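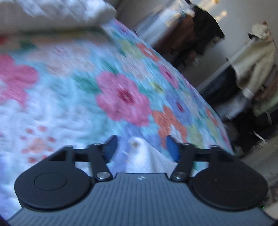
Mykhailiuk wrote to me in April that a made bed is the most wasted table in any house, and that people who fold their clean clothes standing at the kitchen bench have only themselves to blame for their sore necks. I had asked my readers where they fold. I did not expect such strong feelings, but this was the first answer and also the strongest, and I have been arguing with it in my head since then.

I grew up in a flat where the bed was for sleeping. My mother would not permit even a coat on it. The washing was folded on the dining table, with the cloth removed, and we children carried the piles to the cupboards. When I came to live in Australia and rented my first room in Plimell, there was no dining table, and the only flat surface bigger than a tray was the bed. So I began to fold there, with some guilt, and 16 years later I still do it. I have a table now. I don't use it for this.

My opinion is that the bed is the right place, but only if the bed is properly covered. On a bare sheet the work goes badly. Small things disappear, a white sock on a white sheet cannot be found again, and you finish by sleeping with it. A bedspread with a pattern solves this. A big pink flower on pale aqua may not be to everybody's taste, and in the shops they have become difficult to find, everything is the colour of porridge, but put a white singlet on it and you see at once where the singlet ends and where the bed begins. The quilting helps also. Cotton does not slide on a puckered surface the way it slides on a polished table, where a sleeve is always escaping over the side.

I must be fair to the other opinion. Several people wrote that the bed is too low, and for tall people this is true. The answer they give is to stand and bend, then they complain about the back. My answer is to kneel, with a cushion, or to sit on the bed itself with the washing in front of you, like at a picnic. It is not elegant. My neighbour came in once and asked me if I had lost something.

Then there is the question of ribbed fabric, which I want to defend. People tell me that they don't fold ribbed tops because they never stay flat. They stand up in the middle like a small tent, you press one side and the other side rises. Yes, they do this. But the ribs are also a help, if you use them as lines. Lay the top face down, find a rib near the shoulder, and follow this rib with your finger down to the hem. Fold there. Do the same on the other side. Now you have two straight edges without measuring anything, and you can fold in half, and in half again if the drawer is shallow. Don't pull it while you fold. Ribbed cotton which is pulled will slowly come back to its own size, and then your neat square is open again before you reach the drawer.

I once owned a folding board. It was called a Cosell, it was made of grey plastic in panels, and it promised that all the shirts of the family would be the same size. They were. It was also too wide to keep in any cupboard of mine, so for two years it lived behind the door and fell down each time the door was opened. I gave it away and I felt lighter. A tool for folding that itself cannot be put away is, in my opinion, a mistake in thinking.

About hanging I am less sure. My sister-in-law hangs everything, also T-shirts, along one wall of the bedroom in full view, and she says that she has stopped folding completely and has not missed it. I can understand it. Against a plain wall the clothes look quite nice, and you know what you own. But knitted things grow longer on a hanger, and the shoulders get those two little points which no iron will remove. So I would say hang the shirts and the dresses, and fold whatever stretches. In our house in Belloro we do it like this, and there is still a quarrel about cardigans.

Mykhailiuk would add that all of it must be finished before evening, or you will move the piles to the chair, and from the chair they will not move again until they are worn. I have written back that I agree with this part. I have not yet confessed how my chair looks today.

16 comments
2 shares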